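The Plistside open house: new lot, new wing, same questions

Last updated: April
Reading time: 9 min

I go to a lot of these. A building for people with nowhere to live gets an addition, a contractor gives some of the work for free, and on a Friday afternoon the doors open so everybody can see where the money went. I like seeing where the money went. I usually leave with more questions than I came with, and Plistside was no exception.

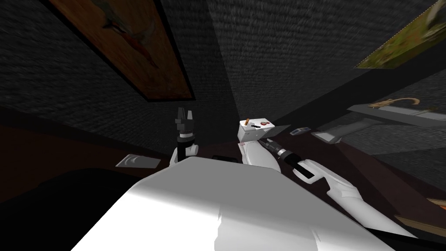
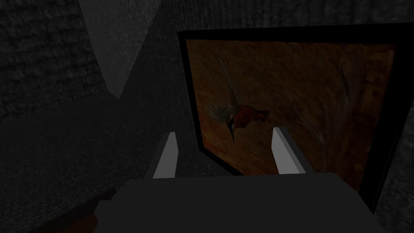
Two renders, with open gripper fingers in each.

Plistside is the family shelter on the east side of Atulden, just past the rail crossing. The new wing adds 3587 square feet to a building that started out as a tire warehouse and still has the loading dock to prove it. The parking lot and the driveway out front were repaved by Czarnecka, a paving and sitework outfit from Gimdale, as an in-kind gift. There is already a sign saying so. The sign is larger than the one with the name of the shelter on it.

I got there a little before 2 p.m. and parked on the street, which gave me a chance to walk the lot before anyone handed me a cookie. I will say right away that the paving is good. The joint where the driveway meets the city street is tight, there is no lip to trip on, and the surface falls toward a catch basin in the northeast corner the way it should. It had rained that morning and I found one puddle, by the dumpster pad. The old lot held water along the whole south wall, and people who know the building will remember the planks.

So, a nice lot. My first question was what was under it. An overlay and a full rebuild look the same on opening day, and the difference shows up after a few winters. The handout said "completely redone," which could mean either one. I asked at the welcome table and was told to ask the man in the Czarnecka jacket. He told me the driveway was dug out and rebuilt on new stone, and the parking area was milled and overlaid except for one bad section near the dock. That is a reasonable way to do it. It is also a different thing from "completely redone," and I wish the handout had just said what he said.

My second question was what the gift was worth. The figure on the display board lumped the paving in with donated paint and some discounted windows under one heading, with one total. Nobody at the table could break it down. I am not accusing anyone of anything. In-kind gifts are hard to price, and a contractor will naturally use the rate it charges a paying customer. But when a donation is counted toward the match on a public grant, as this one was, people ought to be able to see how the number was reached. I was promised a breakdown by email. It hasn't come yet. I'll add it here if it does.

The tour

Tours went in groups, starting in the old front hall and ending in the new kitchen. Ours had a dozen people or so, mostly neighbors, plus a couple from a church in Gimdale who are trying to get something similar started and took far better notes than I did.

The old part of the building is what you would expect. Low ceilings, good light in the front rooms, none in the back. The floor in the hallway has been patched so many times that you can feel the seams through your shoes. Our guide walked us through it at a good clip. I would have liked to slow down, as this is where most families will still spend most of their time. The shared bathrooms on this side have not been touched. There is a plan for them, we were told, in a second phase. I asked if the second phase had money behind it and the answer was "we're hopeful."

Then a fire door, and you are in the new wing, and it really is a big change. Wide corridor, windows you can open, doors that close softly. Each family room has its own lock and its own thermostat, and I checked that the thermostats did something, having once toured a place in another county where they were only for show. These worked. With the wing open, the shelter can take 40 people a night. The rooms are small, but two adults and two kids could live in one for a while without losing their minds.

A few things I noticed, in no special order:

The outlets are all at one height, low on the wall, beside where a crib would go. They are the tamper-resistant kind, but I'd still have put a couple higher up.

The laundry room is in the old part, at the far end from the new family rooms. Somebody carrying a load of wet sheets has to go through that heavy fire door twice. When I brought it up I was told the door could be held open with a magnet that releases when the alarm goes off. It could. There was no magnet on it.

The ramp at the side entrance is a proper one, with a decent landing at the top. The accessible parking spaces, though, are painted near the front entrance, and the front entrance has two steps. You have to go around. The striping is the easiest thing in the world to change and I hope someone changes it before the paint gets any older.

The kitchen is excellent. I went in ready to complain and I have nothing. Good hood, a hand sink where you need one, a floor drain that is in fact the low point of the floor.

The numbers on the board

Back in the front hall there was a board of facts. One of them said the shelter served 192 households last year. I asked whether that meant 192 different households or 192 stays, which matters a great deal, because a family that leaves and comes back would be counted twice the second way. The person I asked was friendly and didn't know. She said she thought it was stays. If so, the word on the board should be "stays."

The same goes for the claim that the new wing will "end the waiting list." It may shorten it. The list exists because rents in Atulden went up and the cheap apartments by the river came down, and a wing with nice windows does nothing about either. I don't expect a shelter to fix rents. I would just like it not to print things on foam board that it can't stand behind.

I asked about running costs, too. More rooms mean more heat, more cleaning and more staff on overnight. The building money was raised over nine months, and the people who raised it should be proud. The operating money is raised every year, forever, and is much harder to get people excited about. You can't put a sign in the parking lot for a gas bill. The answer I got was that the first year is covered and the second is "in progress." Two different people used that same phrase.

What I would tell somebody going to the next one

Go late. The early tours were crowded and quick, and by 4 p.m. the guides had time to talk and were more frank. Walk the outside first. Ask to see the mechanical room, which was not on our tour, though they let me put my head in when I asked. The new furnace serves the new wing only. The old one serves everything else and has a service tag on it with a lot of entries.

As for Czarnecka, I have no quarrel with the work. They did a clean job on a lot that needed it badly, and they did it without closing the entrance, which can't have been easy with school buses stopping there twice a day. I would like to know who sealcoats it when the time comes, and who plows it. The man in the jacket said plowing was never part of the gift. The shelter's handout says "maintained by our partners." Those two should probably have a conversation before November.

The cookies were oatmeal. I had two and drove home by way of Gimdale Road, where the county has been promising to fix the shoulder for as long as I've been writing these.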